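Talach council to publish diary of meetings with lobbyists

Anyone who has ever wondered who gets to sit down with a Talach councillor over a pot of tea, and what they talk about once the door is shut, should find it a good deal easier to find out from April, when the council begins publishing a diary of its meetings with lobbyists and paid advisers.

The diary was agreed after a long evening in the old chamber (the meeting ran on until well past ten, and the heating had gone off by then) and will cover all 50 councillors as well as the senior officers who work with them. Each entry will give the name of the visitor, the firm or group paying for their time and a line or two on what was discussed.

Kiyoshi Morikawa, who has sat for the Cele ward through three elections and has been asking for something of the kind through most of them, was plainly delighted. 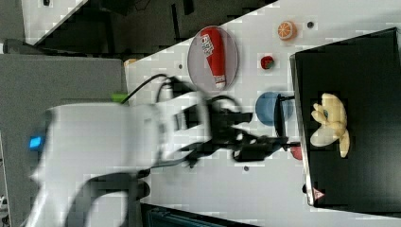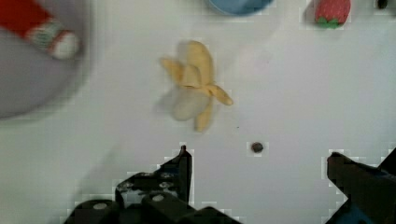

2 min read

"I have nothing against people coming to see us, and some of them are very good company," he said. "But my neighbours in Cele can't afford to send somebody in a nice coat to speak for them, and I think they would like to know who can."

A petition in favour of the diary gathered 1362 names, a great many of them collected at the Saturday-style market in Dinberg, where the stallholders were kind enough to keep a clipboard beside the till.

Not everyone was so keen. Prinora, a public affairs firm with several clients in the district, told councillors that small charities might be put off by the paperwork, and asked that groups spending less than £800 a year on outside advice be left out. That was accepted, though a few members grumbled that it left rather a wide gap in the hedge.

Entries will go up on the council's website within a month of each meeting, and paper copies will be kept at the libraries in Talach and Dinberg for those who would sooner read them at a table. Visits from residents about their own affairs, such as housing or school places, will stay private as they are now.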